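**Household Textiles, progress note for March**
To: Valbona Pavlović, Prondlow
From: Senad Kovačević

We passed 1,270 usable demonstrations this month! Counting everything we've recorded since the start, including the runs we threw out, the total is 1,924. Most of the rejects date from the first weeks, when people were still closing the fingers too early and dragging the cloth instead of lifting it.

The big change is that we've moved nearly all the recording out of the lab. Drita Ristić and Lumturie Stojanović now take the hand-held grippers into homes in Bromstead, 13 so far, and work on whatever beds and sofas are there. It's much faster than remote control — a fold that took minutes with the joysticks takes seconds by hand — and the motions look a lot more natural. We still keep two remote-control stations running for the drawer task, where the arm's own reach matters.

**Problems**

Tracking drops out when the gripper passes over plain white sheets. Svatopluk Jurčo has a fix in testing and hopes to have it in everyone's hands by the next report. We also lost a Tuesday to a bad batch of finger pads, which Babić replaced free of charge.

**Next**

- Finish the shirts and start on towels
- Train the first policy on home recordings only
- Ask you for a decision on the second set of grippers

Garment folding is the part I'm most excited about, and the home recordings are why. In the lab everything lay on the same gray table, and the policy learned the table as much as the clothes. Now we get blue denim with a gathered elastic waistband on a red quilt covered in big white peonies, with a strip of crochet lace right by the hem, and the policy has to find the edge of the garment in all that. I'd like to spend most of April on beds like this one.
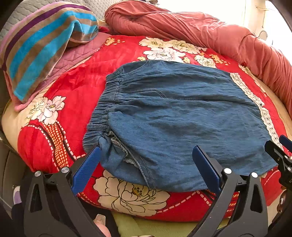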